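Patient Safety Walk-Through Checklist with Comments
Medical Ward B, Skirneck District Hospital
Completed by: Houshang Amini, clinical risk
Period: March, daytime round, started 7:40 a.m.
Status codes: S = satisfactory, P = partly met, N = not met, NA = not applicable

Section 1. Resuscitation equipment

1.1 Crash cart seal intact and seal number matches log. S
1.2 Defibrillator self-test recorded every day. P
Comment: Two entries have a time but no initials. The strip printouts are attached, so the tests can be matched to the shift roster. Initials to be completed by the person who ran the test, with a late-entry note.
1.3 Suction unit reaches set pressure within the time on the service label. S
1.4 Airway tray complete against the printed list. N
Comment: List on the cart is the older version. Contents match the new list, which was found in the charge nurse's folder. Replace the cart copy.

Section 2. Oxygen and monitoring

2.1 Flowmeters seated and free of leaks at wall outlets. S
2.2 Portable cylinders above minimum fill. P
Comment: One cylinder read 786 psi against a ward minimum of 1,000. Full cylinders on this ward read close to 2,000. Tagged and exchanged during the round.
2.3 Pulse oximeter low alarm set to ward default. N
Comment: Default is 88. Bed 6 was set to 84 and Bed 11 to 75. No order in either chart supports a changed limit. Both reset at the bedside and reported to the attending. An incident form was opened for Bed 11 – see 5.2.
2.4 Alarm volume audible at the nurses' station with the door closed. S
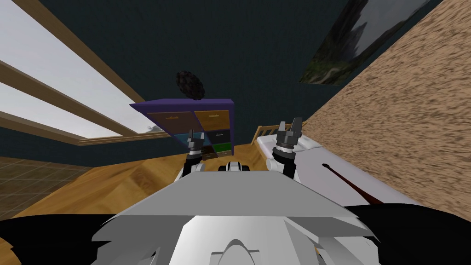
Robot with two gripper arms, tan surface and white bed beyond. Computer rendering.

Section 3. Medication

3.1 Controlled drug count agrees with register. S
3.2 Sedatives given as needed have a stated reason, maximum dose and stop date. P
Comment: Four charts sampled. Three complete. The fourth had a maximum dose and no stop date. Pharmacist notified and order rewritten before noon.
3.3 Respiratory rate recorded before and after each IV opioid dose. P
Comment: Recorded before in all sampled cases. The after reading is missing twice, both on the night shift. The Grajales chart template has no field for it, and staff write it in the margin. Request for a field was sent to Deltdale in January and is still open.
3.4 Look-alike vials stored apart. S

Section 4. Surfaces and cleaning

4.1 Counter and work surfaces free of cracks and open seams. S
4.2 Wall finish intact behind beds and sinks. S
4.3 Cleaning log signed for each shift. S
Comment: Log format is the Zirberg sheet, second revision. Discard remaining first-revision pads.
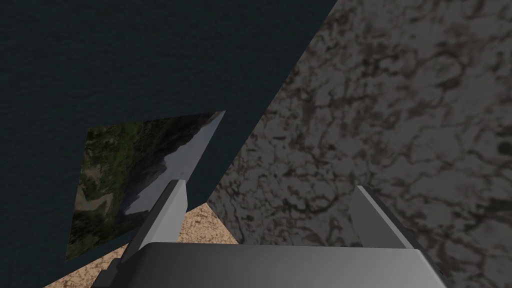 Gray surface with marble-like veining beside dark teal. Computer rendering.

Section 5. Records and family communication

5.1 Code status on the chart matches the wristband and the signed form. N
Comment: One mismatch. Chart showed a limit on treatment, with no signed form and no note of a conversation with the patient or the health care agent. Returned to full treatment pending discussion. This item is rated high risk whatever the number of cases.
5.2 Incident forms opened within the shift. S
5.3 Name and phone number of health care agent on the front sheet. P
Comment: Phone number missing on two front sheets. Both numbers were in the admission notes and have been copied over.
5.4 Visiting limits explained in writing when applied. NA

Actions

1.4 Charge nurse, same day.
2.3 Biomedical engineering to check whether limits can be locked at ward default – reply due in April.
3.3 Clinical risk to follow up with Deltdale.
5.1 Attending physician, before next round. Clinical risk to recheck all charts on the ward.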